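Print this page | E-mail this page

Ciltside Community Help > Health > Before an operation

Is suturing through the little holes really as good as being sewn up by hand?

Posted by pinerow71, Apr 23, 2025

I'm down for an operation in October and the surgeon wants to do it with the robot. The leaflet from Valden says the inside stitching is "more precise" and leaves it there. More precise than what? Measured how? I sew quilts, and I know what happens when you pull thread through something soft with tools instead of fingers. You pull too hard, or the thread frays where you pinch it. From what I've read the surgeon can't feel the thread at all on many of these machines.

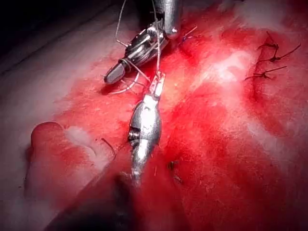
So that is my first worry, the tension. My second is the knots. The leaflet shows a smiling couple on a beach and not one stitch. I asked at the desk and was handed a second copy of the same leaflet. Has anyone had a straight answer on this?

Reply from Tovar_bench

I taught knot tying on practice pads for years and I don't trust leaflets either, so take this as one person's view. Tension is judged by eye. You watch the tissue draw in as the knot comes down, and you stop when the edges meet. If it turns white and stays that way, you may have gone too far. People do learn this, but they learn it slowly, and early knots can be poor.

Fraying is a fair worry. Some jaws have a rough gripping face, and a careless grab can weaken a strand. The usual habit is to hold the thread near the end that will get trimmed off. A curved needle also wants to be turned along its curve. Shoving it straight makes a bigger hole than you need.

I'd ask how many of your exact operation the surgeon has done. A total for the whole hospital tells you very little.

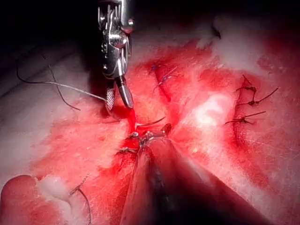 irkari_221 disagrees with that last part and says a surgeon's total is no use either, unless they'll also tell you how many had to be opened up or redone. I'll give them that one. Ask for both numbers, and ask who does the stitching if there's a trainee in the room. You are allowed to ask. If the reply is vague, ask again.

As for knots, a square knot is a square knot whoever or whatever ties it. Several throws, laid flat, tails left long enough that it won't slip. Look at a finished one and the tails should be short but not shaved off.

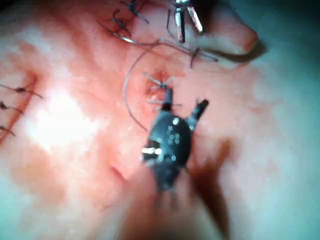

A tied stitch with its tails cut, needle driver just below.

Reply from oldgauze

mine was fine, 2 nights in and home. dont read forums

Was this page helpful? 3,461 views

Print this page | E-mail this page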